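ビンピッキング用プランナー「Piker」、全面刷新版を公開　把持候補の「なぜ」が見えるように

2018年7月11日

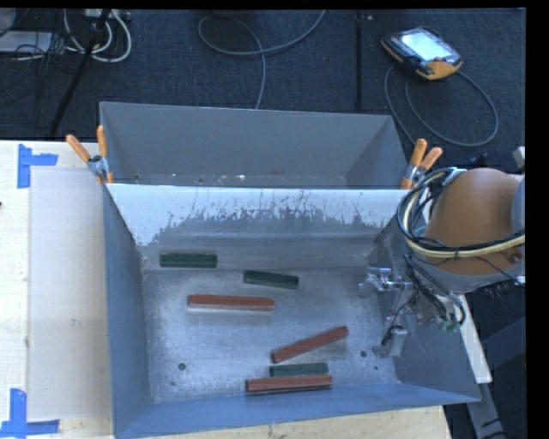 Ostholmは、ばら置き部品の取り出しに使う計画ソフトウェア「Piker」の新版を公開した。カメラ画像と深度データから対象物の姿勢を推定し、把持位置を選び、アームの軌道を出すところまでを一続きで扱うソフトで、前の版が出た2月から中身がほとんど入れ替わっている。公開を待っていた人は多いはずだし、筆者もその一人だ。今回いちばん力が入っているのは、見た目が地味で計算機には厄介な場面への対応である。灰色の金属ビンの底に、濃い緑と赤茶の細長いブロックが三つずつ散らばっている。人の目にはたやすい配置でも、手前の緑のブロックは赤いブロックとほとんど触れそうな近さにあり、いちばん手前の赤はビンの壁際に寄っている。底には擦れて光る箇所があり、奥の斜めの壁には白く明るい帯が出ている。姿勢推定が迷う材料も、グリッパーの指の入れ場所に困る材料も、ひと通りそろっているのだ。

新版の目玉は三つの層に分けて話すとわかりやすい。認識、把持候補の評価、そして軌道計画だ。順に紹介していきたい。

認識は「面」から「縁」へ

旧版のPikerは、深度画像からまとまった面を切り出し、それを登録済みの形状に当てはめていた。大きな箱物ならこれで十分に速い。ところが面取りのある細長い部品になると、上面の幅が狭く、点群の数が足りなくなる。長手方向の推定は安定していても、軸まわりの回転がふらつく。現場で旧版を使ったことがある人なら、表示されたモデルが部品の上でくるりと転がる、あの現象を覚えているだろう。

新版では、面の当てはめに先立って縁の候補を拾い、二本の長い平行線の組を姿勢の手がかりにする。色画像の縁と深度の段差を別々に抽出し、両方が一致した線には高い重みを、片方だけの線には低い重みを付ける。金属の擦り傷は色画像には線として現れても、深度には段差を作らない。逆に、暗い部品の陰に沈んだ側面は、色では見えにくくても段差は残る。二つを早い段階で混ぜてしまわず、最後まで別の証拠として持っておく設計がうれしい。

登録する形状モデルも軽くなった。これまではCADデータから細かいメッシュを用意する必要があったが、新版では断面の輪郭と長さの範囲を書いた短い設定ファイルで済む。長さに範囲を持たせられるので、断面が似ていて長さだけ違う部品を一つの定義で扱える。色は補助情報の扱いで、指定しなくても動く。指定した場合も、色だけで種類を決めることはしない。長さと色の推定が食い違ったときには、その候補に「要確認」の印が付き、後段でどう扱うかを利用者が選べるようになっている。

照明の変化に対する考え方も変わった。旧版には露出やしきい値の設定項目がずらりと並び、導入時の調整にかなりの時間を取られた。新版は起動時に空のビンを撮影し、それを基準の背景として保持する。底の傷や穴、壁の反射はこの時点で記録され、以後の撮影では差分に重みがかかる。背景の撮り直しは画面のボタン一つで、外部からの命令でも呼び出せる。ビンの交換が多い工程では、交換のたびに呼び出す手順に組み込むのがよさそうだ。

把持候補に理由が付いた

個人的に拍手を送りたいのはここだ。Pikerは各対象物について把持の候補を並べ、点数を付けて上から試す。旧版ではその点数が一つの数字でしかなく、なぜこの候補が一位なのか、なぜ隣の部品には候補が一つもないのかを知るには、ログを延々と追うしかなかった。

新版では点数が内訳に分かれ、候補ごとに、指が入る隙間、壁までの余裕、隣の部品との距離、姿勢推定の確かさ、手首の回転量が表示される。落選した候補も消えずに残り、落選の理由が短い文で添えられる。「左指が隣接物の推定範囲に入る」「手首が上限を超える」といった具合だ。日本語表示にも対応していて、訳がこなれているのも好印象だった。

重みの変更はその場で反映される。壁際の余裕を重く見る設定に切り替えると、中央寄りの部品が上位に来る。隣との距離を重く見れば、孤立した部品から先に取る順序になる。つまみを動かすたびに候補の並びが変わっていく様子は、見ているだけで面白い。そして面白いだけで終わらない。これまで経験者の勘で決めていた設定を、チームの中で画面を囲みながら話し合えるようになるからだ。

取る順序の計画にも手が入った。旧版は毎回、その時点で最高点の候補を選ぶだけだった。新版には数手先を見るモードが加わり、ある部品を取った後に残りの部品がどれだけ取りやすくなるかを見積もる。密着した二本のうち、どちらを先に取れば他方に指が入るか。壁際の一本を今狙うか、周りが片付いてから狙うか。計算時間はそのぶん延びるため、先読みの深さは利用者が決める。初期設定では浅めに抑えてあり、物足りなければ自分で深くすればよい。

軌道計画はFivanceと接続

軌道計画の部分には、新たにFivanceへの接続口が用意された。Fivanceは衝突判定と軌道の時間割り付けを受け持つライブラリーで、これまでもPikerと組み合わせて使う利用者はいたが、間をつなぐ変換プログラムを各自で書く必要があった。今回の版ではそれが標準で付いてくる。変換プログラムの保守から解放されるだけでも、更新する価値があると感じる人は多いだろう。

接続口で特にていねいに作られているのが、周辺物の扱いだ。ビンの壁や作業台はもちろん、ビンの縁に付いたクランプのような小さな突起も、簡単な立体として登録できる。二つのビンを前後に並べて継ぎ目を挟んでいる場合、クランプの持ち手は縁より上に出る。手前から奥のビンへ最短でアームを渡そうとすると、ちょうどこの辺りが通り道になる。ビン本体だけを登録した計画では見落とされがちな箇所で、登録の手間が小さいことがそのまま安全側の余裕につながる。

ケーブルの扱いはまだ発展途上だ。アームに沿って垂れる配線やホースは、姿勢によって膨らみ方が変わる。新版では手首の周りに余裕の円筒をかぶせる方法が入り、円筒の太さを関節の角度に応じて変えられる。配線の動きそのものを計算しているわけではないので、円筒を太くすれば取れる部品が減り、細くすれば擦れる心配が残る。開発側も公開ノートでこの点を率直に書いていて、次の版で測定に基づく設定方法を加える予定だという。

計画が間に合わなかった場合の動作も整理された。旧版では制限時間を超えるとエラーで止まり、操作者が再開する必要があった。新版では時間切れの時点でいちばんよい解を返すか、次の候補に移るか、待機姿勢に戻るかを選べる。どれを選んでも、その判断が記録に残る。夜間に回した試験の翌朝、何が起きたのかを記録から読み解けるというのは、地味ながら大きな進歩だ。

試験結果も一緒に公開

今回の公開には、試験のデータがまるごと付いている。Donnellyの試験場で集めた2,200回分の把持試行で、各回に色画像、深度画像、候補の一覧、選ばれた候補、成否、所要時間がそろう。うち800回は、部品同士が近接した配置や壁際の配置を意図的に多く含めた組で、別のフォルダーに分けてある。難しい場面だけを使って自分の設定を比べたい人には、こちらが役に立つ。

うれしいのは、失敗した回も同じ形式で収められていることだ。指が部品の端を滑った、姿勢が裏返しに推定された、持ち上げた後に傾いた、といった分類が付いていて、分類の基準を書いた文書も読める。分類に迷った回には迷ったという印まである。成功率の数字だけを見せられるより、ずっと勉強になる。自分の現場で似た失敗に悩んでいる人は、まずこの一覧を眺めてみてほしい。

付属の再生ツールを使えば、実機がなくても記録した回を読み込み、別の設定で候補を計算し直せる。元の候補と新しい候補が左右に並び、順位が入れ替わった箇所に色が付く。もちろん、実際に選ばれなかった候補が成功したかどうかまではわからない。それでも、設定を変えたときの挙動を机の上で確かめてから実機に移れるのは心強い。学校や研究室の演習にもぴったりではないだろうか。

処理の速さについては、候補の評価一回あたり約100ミリ秒という値が公開ノートに載っている。先読みを切り、標準の解像度で測った値なので、先読みを使う場合はこれより長くかかる。測定に使った設定ファイルも同梱されており、手元の計算機で同じ条件の測定を走らせることができる。

旧版からの移行

旧版の設定ファイルは、付属の変換ツールで新形式に移せる。ただし点数の重みは、一つの数字から内訳に変わったため自動では引き継がれない。変換後は初期値が入るので、旧版で細かく調整していた人は、再生ツールで並びを見ながら合わせ直すことになる。形状モデルのメッシュはそのまま読み込めるが、縁の抽出を生かすには断面の定義を追加するのがおすすめだ。断面の定義とメッシュの両方がある場合は、断面が優先される。

修正された不具合は119件にのぼる。長く報告が続いていた、撮影の時刻とアームの姿勢の時刻がずれる問題もようやく直った。旧版では、アームが止まり切る前に撮影すると、座標の変換に古い姿勢が使われることがあった。新版は撮影の前後で関節の値を比べ、動いていれば撮り直す。手首にカメラを載せている構成で、原因のわからない数ミリのずれに悩んでいた人は、この修正だけでも試す意味がある。台の脇や上にカメラを固定した構成でも、アームがビンの上に残っているかどうかの判定に同じ仕組みが使われる。

ティーチペンダント側の操作は旧版と変わらない。待機姿勢、撮影の許可、非常時の復帰はこれまで通りの手順で行い、Piker側の画面からサーボを入れることはできない。公開ノートには、速度を落とした手動モードで新しい設定を一通り試してから自動運転に移るよう書かれている。旧版に慣れた人ほど、ここは飛ばさずに進めてほしい。

動作環境はLinuxのみで、計算機にはGPUがなくてもよい。GPUがあれば縁の抽出が速くなるが、候補の評価と先読みはCPUで動く。拡張用の窓口はC++とPythonの両方が用意され、自作の評価項目を候補の内訳に追加できる。追加した項目も標準の項目と同じように画面に並び、落選理由の文も自分で書ける。筆者はさっそく「手首の配線が内側に来る姿勢を嫌う」という項目を書いてみたが、Pythonで短い関数を一つ用意するだけで、画面の一覧に顔を出した。これは楽しい！

今後の予定として、Ostholmは透明な部品への対応、吸着ハンドの候補評価、二台のカメラを使った認識を挙げている。吸着ハンドについては試作段階のコードがすでに公開されていて、点数の内訳も指の場合と同じ考え方で作られている。時期は示されていない。試験データの追加は随時行われ、利用者が自分の記録を同じ形式で投稿する窓口も開かれた。投稿の際は、ビンと部品のおおよその寸法、カメラの位置、失敗の分類を添えることになっている。

ソフト本体、Fivanceとの接続口、再生ツール、Donnellyの試験データは、いずれもPikerの配布ページから入手できる。初めて触れる人には、再生ツールと試験データの組み合わせから入るのが早い。近接配置のフォルダーを開き、隣との距離の重みを端から端まで動かしてみると、このソフトが何を考えて順番を決めているのかがよくわかる。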